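Checking Your Canning Water and Vinegar at Home

August is pickle month at our place, and I love it! Before the first cucumber gets sliced, I spend an evening testing what goes into the jars. It's cheap, it's quick, and the color changes are just plain fun.

Start with the tap. Run it cold for 2 minutes, then dip a hardness strip and read it in daylight. Mine came out at 317 parts per million this year (wow, that's hard), so I switched to bottled water for the brine. Hard water can leave pickles cloudy and a bit gray.

Next, the vinegar. Look for 5 percent acidity on the label and don't thin it beyond what your recipe says. Homemade vinegar is lovely on salad, but keep it out of the canner.

Rinse your cups with distilled water between tests, and cap the strip tube right away. I got 14 jars of dills from one Falow basket last time, every one of them clear as a bell! 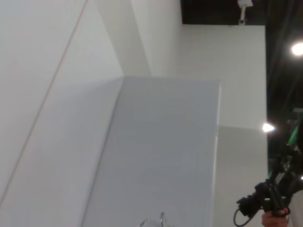

Can I use pH strips that are past their date?
Toss them and open a fresh tube. Old strips fade and can read a whole point off.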